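Call for participants - hand task recording, good practice trial (Ollow)

Posted Nov 19, 2018

Short notice, sorry. We need people for a paid trial at Janico. You wear the kit, do small jobs at a table, we record it. The recordings are for teaching robot arms to do the same jobs. What we are really testing is the rulebook though. Ollow is our draft set of working rules for recording sessions like these and it needs trying out on people who didnt write it.

What you'd do: read the rules, get fitted, work through the task list, then tell us which rules were daft, unclear or missing. No robot experience needed. Steady hands would be nice, not essential.
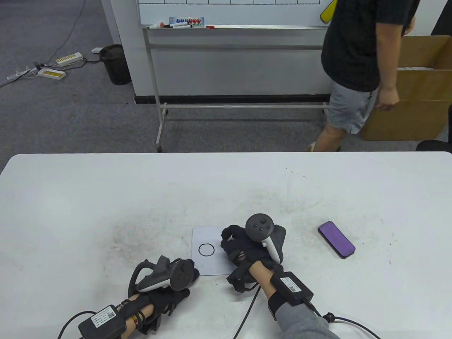

Cables are the bit of Ollow we most want opinions on. Current draft says every lead leaves the arm on the outside and nothing goes across the work. Fine on paper. But the thin one from under the right glove runs straight over the tabletop between your arms while you're working on the sheet, so either the rule changes or the routing does. Same with jewellery. Draft says take off rings, says nothing at all about bracelets, and people do wear them right next to the straps. Tell us what you'd put up with.

Other rules being tried:
Anyone not recording stays on the far side of the table and keeps their hands off it.
Straps snug, not tight. Pins and needles = stop, kit off.
You can stop a take at any point, no reason wanted.
Stopped takes are kept and marked as stopped, never binned quietly.
Floor leads checked before each session. By us, not you.

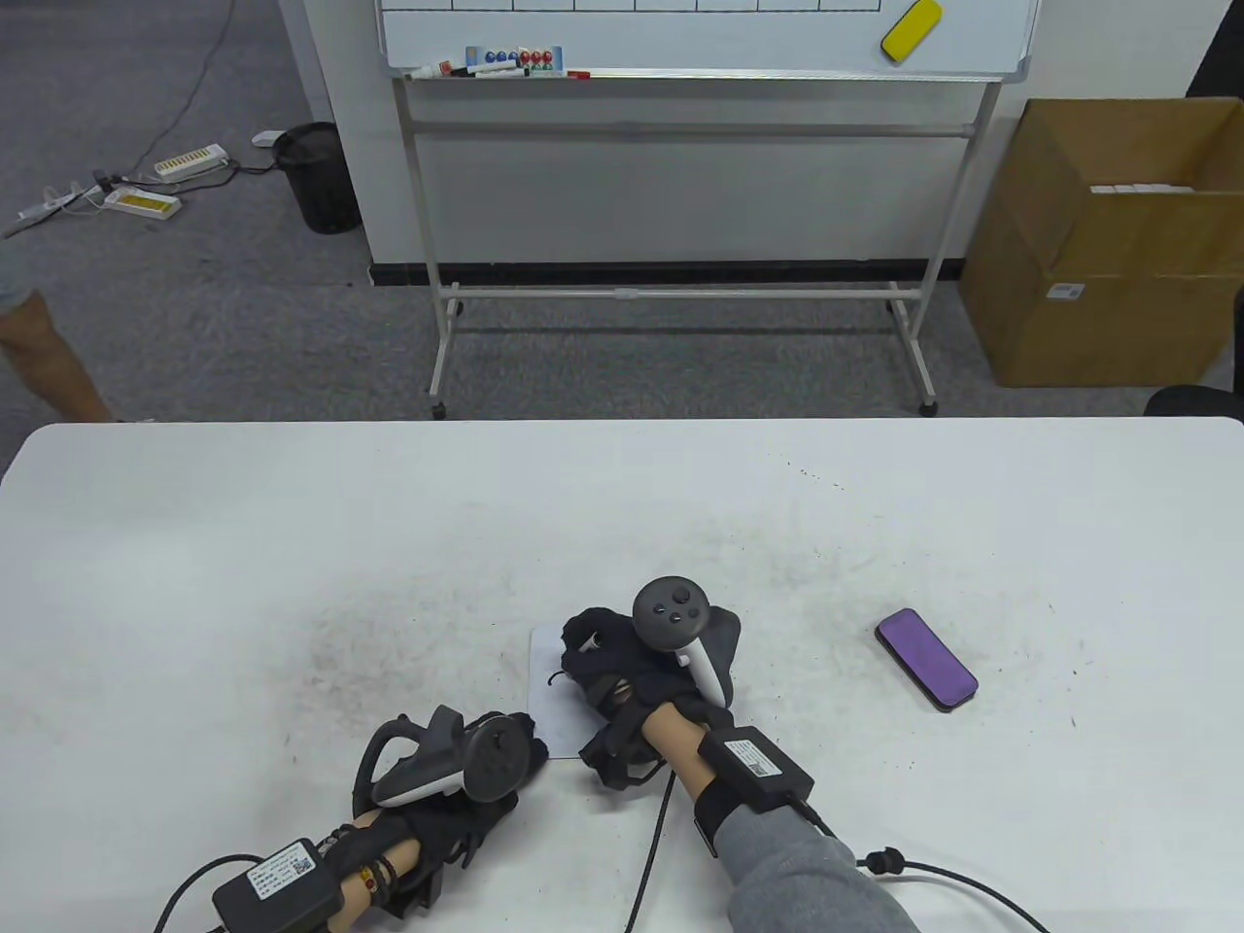

Sessions are 120 minutes including fitting and 2 breaks. Breaks are not optional, gloves come off for both. You can do up to 5 sessions but not two on the same day. Pay is 177 for the full set, part sets paid pro rata, travel on top if you keep the reciept.

You should be 18 or over, ok with standing, and able to read the rules in English. Either hand is fine. Any wrist, elbow or shoulder trouble, tell us first, it might not rule you out. Skin reactions to straps or glove fabric, same.

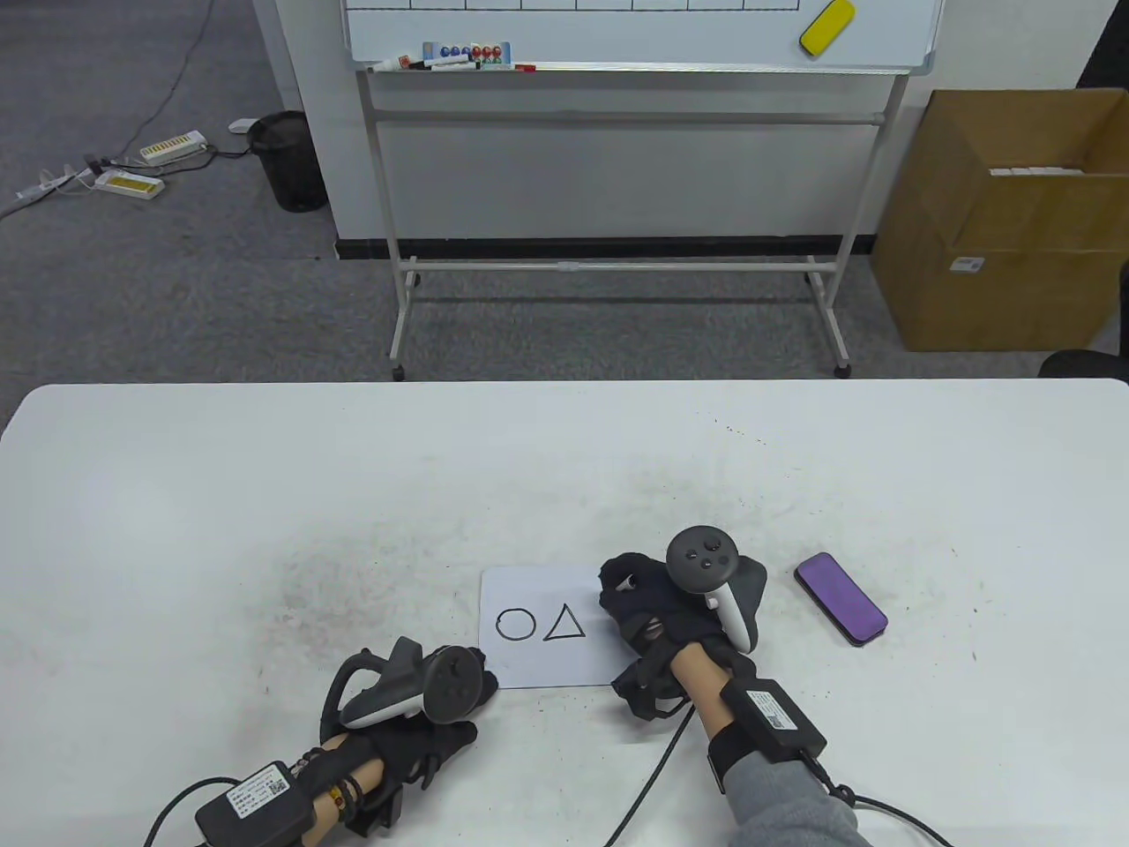
Who sees the data: Janico and Nodine, who wrote the data section of the rules. Your name is kept apart from the recordings. You can ask for yours to be deleted up until the end of May, after that they're merged and we can't pick them out.

Sessions are in the Kubíček building, ground floor. Step free from the car park side, not from the street.

To apply send a few lines with your glove size if you know it, which hand you write with, and times you can't do. Put OLLOW in the subject or it'll get lost. No CV please. If you've done one of our sessions before you can still apply, just say so, we want mostly new people but not only.

Rules go out by email once you've got a slot. Please do read them before you come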